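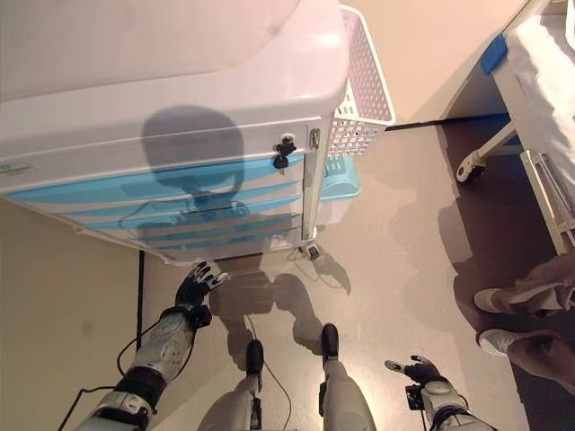

Software Notes: Self-Shadow in the Perception Stack
21/04/2024

The present entry records a change to the perception software used on the Stornness humanoid program. It concerns a fault that had been noted in February and set aside while the walking controller was being revised.

When the robot stands over a medical cart under ceiling light, the shadow of its own head and shoulders may fall across the drawer fronts. A second shadow, that of the legs, can lie on a light floor directly below. The segmentation module, Clarnik, treated such shadows as solid objects. The planner then moved the hands around an obstacle that did not exist, or declined to plan at all. In a review of 2,038 recorded head-camera images, this fault accounted for the largest share of rejected grasps.

Two remedies were considered. The first was to retrain the segmentation model with more shadowed examples. The second was to predict the shadow from information already held by the system: the joint angles, the body model and an estimate of the light direction. The second was adopted. Olszewski, our planning layer, now receives a mask marking where the robot's shadow is expected, and any obstacle found inside that mask must be confirmed by depth before it is accepted.

The added computation takes roughly 3 milliseconds per image, and this is considered acceptable. In the first set of 27 trials, the planner produced a valid path to the drawer in all but one. The remaining case involved a thin cable on the floor. Cables return poor depth readings, and the new rule discarded one that should have been kept. Floor-level objects are therefore exempt from the rule until a better test is available – a cautious choice, and one that restores some false obstacles near the feet.

The mask settings are stored in the Solley configuration tool under the body model, together with the 14 light positions used for calibration. Users who change the forearm casings should regenerate the mask before the next session.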